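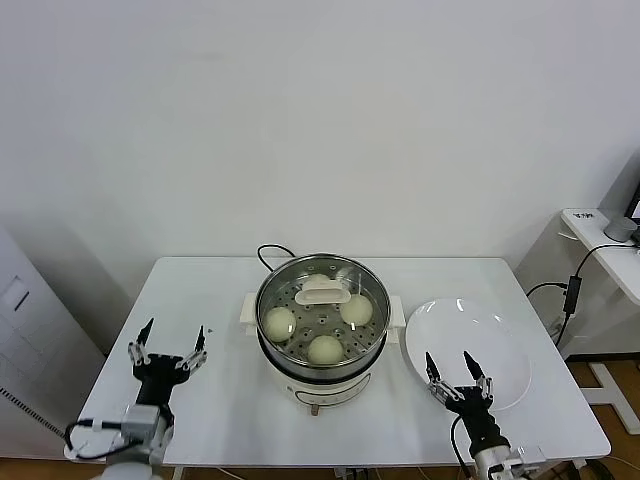
Steamed buns on a weeknight (and how I stopped ruining them)

I have been making steamed buns out of an electric pot for a few winters now, and my inbox tells me a lot of you are either about to buy one or have one sitting in a cupboard feeling guilty. So this is my big pile of bun tips, in no great order, with a bit at the end on cleaning. If you came over from the rice cooker page, hello! Some of this will sound familiar.

First, the table. I used to steam on the counter under the wall cabinets, and after one January of that the bottom edge of the cabinet door had swollen up like a sponge. Steam goes straight up and it will find your paint, your shelf paper, your cookbooks. Now I carry the pot out to a plain white table with nothing hanging over it, and I pull it forward enough that the cord isn't squashed behind. If your cord is long and stiff like mine, let it loop up at the back and leave it alone. It looks silly but it's better than having it trail across the front where you'll catch it with your sleeve.

Set out your plate before you start. I mean it! Every bun I've ever dropped was dropped while I was wandering around with hot tongs looking for somewhere to put it. Plate on the right if you're right-handed, lid on the left, pot in the middle. A plain dinner plate is fine, but go for a big one, bigger than you think, so the buns don't touch each other while they're still tacky.

Don't crowd the tier

This is the mistake I made for the longest time. The bag says 8 buns, you have 8 hungry mouths' worth of appetite, and in they all go. Then they swell up, weld themselves together, and when you pull them apart the skin tears and stays behind on the neighbor. I do 3 or 4 in a single tier and run a second batch. It takes longer, yes, but the second lot is ready right when people want seconds, so who cares.

Leave some of the holes showing, too. If the whole bottom of the tier is covered in bun the steam can't come up properly and you get one that's lovely and one that's still doughy in the middle.
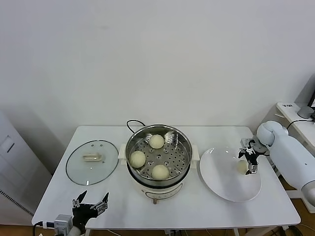

Three buns in the steel tier, glass lid off to the left and the plate ready on the other side.

Now, to line or not to line. I go back and forth. Parchment squares work, cabbage leaves work (and smell nice), a damp cloth works but then you have a cloth to wash. If you go bare on the metal, wipe the plate with the tiniest bit of oil on a paper towel first, and let the buns sit for a couple of minutes after the heat goes off before you try to lift one. They let go much more easily once they've calmed down. If one is really stuck, wet a thin spatula and slide it under from the side. Don't pull from the top, you'll end up holding a little hat.

Start with hot water

Fill the base from the kettle if your instructions allow it. Mine came to a boil so slowly from cold that frozen buns had gone gummy on the outside before any real steam arrived. Keep the water well under the tier. If it bubbles up through the holes you get soggy bottoms and there's no rescuing that (you can fry them, see below, but still).

For frozen plain buns I give them 13 minutes once there's proper steam. Filled ones need longer, so go by the packet and then break one open to check. Your pot isn't my pot, so write down what worked on a bit of tape and stick it inside a cupboard door. I have tape notes all over my kitchen and I'm not sorry.

About the lid

Glass lids are great because you can peek without lifting, at least until they fog up. When you do take it off, tip the far edge up first so the steam rolls away from your face and the drips run back and not onto the buns. Then lay it flat somewhere it can't slide. I used to lean mine against the wall, and I broke it, and the replacement took forever to come from a shop in Willville that I won't be using again.

Drips, by the way, are what cause those yellowish, shiny wet dents on top of a bun. If you get a lot of them, tie a thin dish towel around the lid with the ends knotted up on top, well clear of the base and anything hot. Crack the lid for a minute at the end before taking it all the way off and they're less likely to wrinkle, too.

If your steamer plate has a lifting handle in the middle, put your buns around it and not up against it. Dough grabs onto plastic something awful. Use an oven mitt on that handle even if it feels fine. It's been sitting in steam the whole time.

Leftovers

Cold steamed buns go hard as erasers. Steam them again for a few minutes and they come right back. In the microwave, wrap each one in a damp paper towel and go in short bursts. My favorite is slicing them thick and frying them in butter until they're brown on both sides, then a spoonful of condensed milk over the top. Not a diet food!

Cleaning up

Unplug, let it cool, tip out the water. Don't leave it in there until tomorrow, it gets a chalky ring. For the ring, I pour in equal parts white vinegar and water, leave it half an hour, and rinse twice. Bits of dough in the holes come out with a soft toothbrush after a soak in cold water. Cold, not hot! Hot water turns dough to glue. Dry the steel with a towel straight away if you care about spots. Wipe the outside of the base with a damp cloth and never dunk it.

Next on my list is whether you can do a sponge cake in the same tier. I've tried it once and it was flat as a coaster, so give me a few more goes and I'll write it up.

Posted December 13, 2020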